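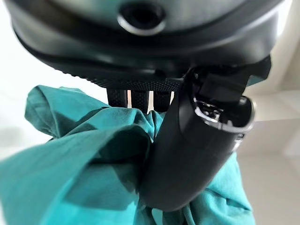
*The hand closed on a teal cloth, from the wrist camera.*

The Trornell project takes up the second term of the robotics class at Gruslow College. Students program a two-armed robot to pick clothing off a bed. Jade Garside, who leads the software group, said the choice of task came down to contact.

"A box has a pose," she said. "You estimate it once and plan a grasp. A shirt has a shape that changes as soon as you touch it, so the plan is out of date before the fingers close."

The class trains its grasp policy on recordings from cameras at the wrists and one at the head. The set holds 3000 recordings so far. Garside's group sorts them by phase: approach, contact, lift and release. Those with dropped frames are thrown out before training.

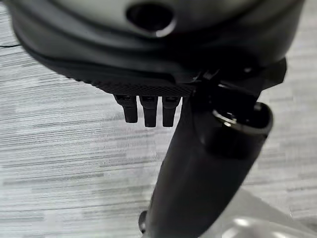
### Cameras and calibration

Maureen Mapplebeck teaches the course. She requires each group to calibrate the wrist cameras at the start of a session and to log the result.

"The mount shifts by small amounts," she said. "If the offset is wrong, the policy learns to compensate for it, and then it fails when someone tightens a screw."

The wrist view carries the detail near contact. The head view is used to choose which garment to go for and which arm to send.

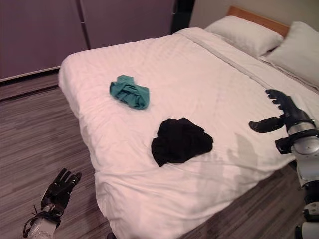
Garside said dark fabric gave the group the most trouble in the early models. Depth estimates on black cloth were noisy, and the planner tended to aim too high. The group now takes the garment outline from the color image and uses the bedding around it as the height reference.

"It's a crude fix," she said. "It assumes the duvet is close to flat, and that isn't always true."

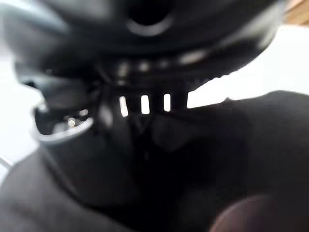

Exposure is handled separately. The wrist cameras are locked to a fixed setting during a run, which keeps brightness steady between frames but loses detail against a bright background. Mapplebeck said a group of three students is testing automatic exposure with a limit on how fast it can change. Their report is due in September.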